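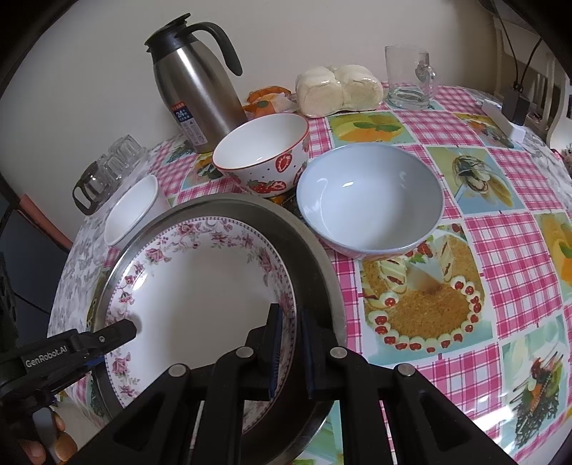

# Chapter 4: The Bench

Every basketball team has a plan for its best player. Far fewer have a plan for the evening he turns up in a walking boot.

Take the Rudura club in the year its point guard, Khôi Lại, missed most of November with a bad ankle. Lại had been playing 40 minutes a night, a workload his coach, Fotini Zacharopoulos, described as "manageable," meaning that she had managed it and he had done the running. His backup, Deok-su Bang, had played 31 minutes all season, most of them in games already lost. He was, in the language of the sport, *fresh*.

Rudura won the first game without Lại by a comfortable margin. The local paper wondered whether the team was better off. It then lost four of the next five, and the paper moved on to the parking situation.

Why did the first game go so well? Opponents prepare for the players they expect to see. Drula had spent a week learning to trap Lại near the sideline and had nothing ready for Bang, who never went near the sideline - he passed early and stood in the corner. By the second game there was film of him standing in the corner.

In this chapter we look at what a coach can change when a starter is out, and how quickly. We begin with **rotation**, the order in which substitutes enter, and then turn to **usage**, the share of a team's possessions that ends with one player. Section 4.3 works through the Rudura games in detail, using the scorebook kept by Yee-man Tang, whose handwriting improves after halftime.

**Before you read**

Pick a team you follow and write down its five starters. Cross out the best one. Who brings the ball up the floor now, and who takes the last shot? Keep your answers; you will need them for the exercise at the end of Section 4.2.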